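Getting more out of the chat assistant you already have at home

I've been using chat assistants around the house and in the shed since February, and I'm completely hooked. Recipes, timers, cut lists, the shopping, the roster for who's cooking. It all goes through one little message window now, and I wanted to get my favourite tricks written down before I forget half of them.

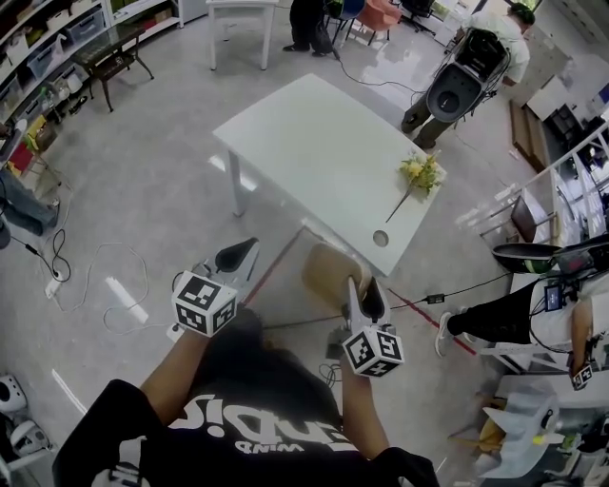
Most of these work with whatever app you've got. I use Putamel on the phone and Inen on the old tablet that lives on the kitchen bench, and where they behave differently I've said so.

Give it a short list of house facts

Do this first! Open a new conversation, type in the things you're sick of repeating and save it as a pinned note. Mine has the oven (fan-forced, runs hot at the back), the size of our two cake tins, who won't eat coriander, and the fact that we use Australian tablespoons, which are 20 mL. That last one has rescued more biscuits than I can say. Putamel keeps pinned notes across every chat. Inen forgets them when you start a new one, so I keep a copy in my notes app and paste it in.

Ask for the whole recipe again after a change

If you swap an ingredient halfway through, don't trust the one-line answer. Type "write it out again from the top with that change". You'll often find the liquid or the cooking time has moved as well, and it's much easier to cook from one clean version than to scroll back through the chat with flour on your thumb.

Timers want names

"Set a timer for the rice" and "set a timer for the eggs" work beautifully. Three timers called Timer are a nightmare. In Inen you can say "what's left on the rice?" and it reads it out, even with the screen locked. Putamel needs the screen on, so turn off auto-lock while you're cooking and remember to turn it back on (I don't, and then wonder where the battery went).

Keep the shopping list in its own chat

One conversation, used for nothing else, shared with everyone in the house. We text it through the day as things run out, and at the shops I type "sort by aisle" and away I go. If the order is wrong for your supermarket, tell it once. Mine puts eggs with the dairy, and in our local they're next to the bread, so that went into the pinned note too.

Millimetres in the workshop, always

Assistants love to drift between units. Start every shed conversation with "millimetres only, no rounding" and say whether your figures include the saw kerf. I worked out the shelves for the laundry this way: gave it the wall at 2804, the depth at 320, told it two uprights, and asked for a cut list. It came back with a tidy table and I printed it and taped it to the saw. Check the sums with a calculator before you cut anything. It takes a minute and timber isn't cheap.

Send it the label, not your memory of the label

Glue, varnish, descaler, whatever. Type out the wording on the tin or photograph it, then ask your question. You get a far better answer about drying times, and for anything that fumes or burns the label wins every time, whatever the chat says. Never ask it which cleaning products you can mix. Just don't mix them.

Link it to the calendar, but only one way

Riis is the small add-on I use for this. It lets the assistant read the family calendar and answer things like "who's home for tea tonight?" You can also let it write to the calendar, and I did for a while, and we ended up with the same dentist appointment around a dozen times. Read-only is plenty. The switch is under Permissions, then Calendar, then the little arrow.

Muck about with the tone

Tell it how long you want the answers. "Two sentences, no pep talk" is my standard one. My neighbour Lwazi Potgieter has his set to answer in dot points for the garden and full paragraphs for sourdough, and I've pinched the idea — different chats, different manners.

Clear it out every so often

Old conversations slow the search down. I go through mine with a cuppa, save the recipes that worked to a proper folder and delete the rest. If you use the Trustuvham backup, run that before you delete, since it only copies what's still in the list.

Next I'm trying to get the tablet to read the bread recipe aloud one step at a time and wait for me to say "righto". So far it waits for everything except "righto".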